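Clothes Handling in a Shared Living Room
Project report, Home and Textiles module
Lullard College, January

3. Method

The study room was the living room of a flat in Stollby, 22 square metres including the passage to the kitchen. Nothing was bought for the project. We used the table, rack and hangers that were already there and kept to the same two tasks throughout: hanging clothes up, and sorting them at the sofa.

3.1 Hanging

Garments waiting to be hung were heaped on the marble-patterned table. The rack stood at the back of the room, in front of the television cabinet. Hangers of different colours were used, and we did not match hanger to garment. Each item was put on its hanger over the open floor between table and rack.

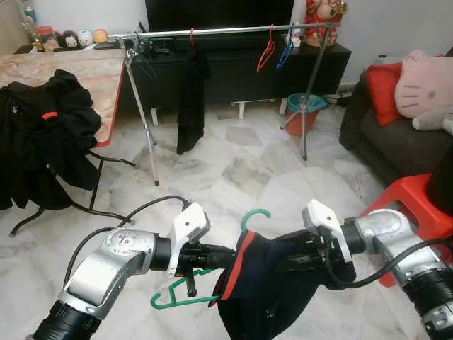 Figure 1. A navy garment with red-orange trim on a green hanger. Rack behind, black clothing on the table at left.

Dark clothes were the slowest. In a pile of black items it was hard to find a collar or a sleeve, and coloured trim or a tag helped to tell one piece from the next. Thin plastic hangers also turned easily when a garment went on from one side only.

3.2 Sorting at the sofa

The second task used a round black bin placed in front of the two-seater sofa. The cushions stayed on one half of the seat so that the other half was free for folding. We first tried a flat box from Ackermann, but it took up too much floor.
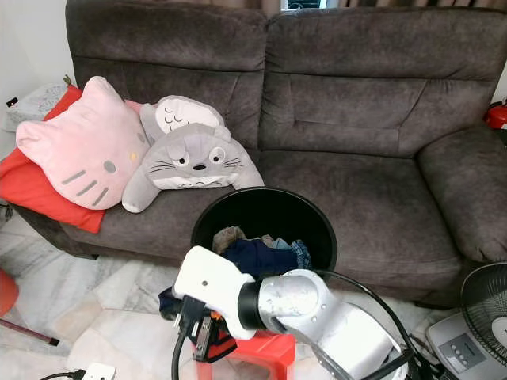
Figure 2. The bin in front of the sofa, with beige, navy and denim items inside.

4. Results

Over the project we logged 388 garments, of which 214 were hung and the rest folded. Times were entered in a Bitport spreadsheet. Hanging took longer per item than folding in every session. A wide rim on the bin made it easier to see what was left at the bottom.

5. Limits

Only one room was used, and socks were left out of the log for the first 2 sessions.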